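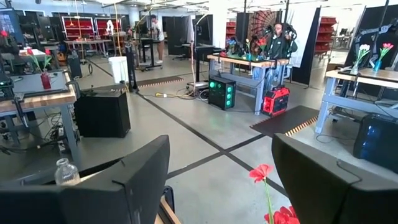
Red flower and a little glass bottle

Khondokar Tinted Lip Balm - Set of 3

Okay, so I was a one-lipstick girl for years. Same brownish pink, same drugstore, buy it again when it runs out. I started making this balm because that lipstick dried my lips so badly every winter that I was layering plain balm under it and over it, and by lunch the color was gone anyway! So I figured why not put the color in the balm and skip a step.

The set comes with 3 shades. Wivdale is the soft rosy one and the one I'd tell you to try first if you never wear color. Stirnwood is a warm brown with a bit of brick in it (my personal everyday, I have one in every coat pocket). Birkcombe is the berry, and it looks kind of scary in the tube but goes on sheer, I promise. Two swipes gives you a stain, four gives you something close to a real lipstick.

The base is shea butter, castor oil and beeswax, so it's not vegan, sorry. I've tried swapping the wax and I haven't liked any of the results yet - they either went grainy or slid right off. There's a tiny bit of vanilla in there for scent and no mint, no cinnamon, nothing tingly. I hate tingly.

My friend Seema Rastogi wore Birkcombe to a wedding in July, outdoors, and it held up through dinner but she had to touch up before the dancing. So please don't expect a matte liquid lipstick. You will leave a little on your coffee cup.

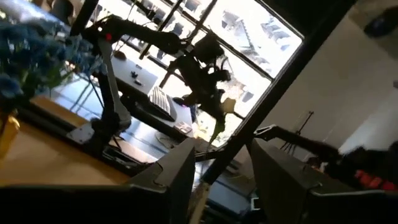
By the window

How I wear it: straight from the tube for daytime. At night I put Stirnwood all over and dab Birkcombe in the middle with my finger. Wivdale also works on cheeks if your skin is on the dry side, but mine gets shiny by noon so I stick to powder there.

Don't leave it in a hot car! If it does melt, stand the tube upright in the fridge overnight and it should firm up again. The top might look a bit dull but it wears the same. Use it up within 6 months of opening.

Orders go out every Tuesday. If you want a set without Birkcombe, put a note in at checkout and I'll send 2 Wivdales instead (I can't swap in other colors right now, these are all I make). Refills are sold separately, and they click into the same tube.

Questions about shades or ingredients, just write to me. - Sneha Kushwaha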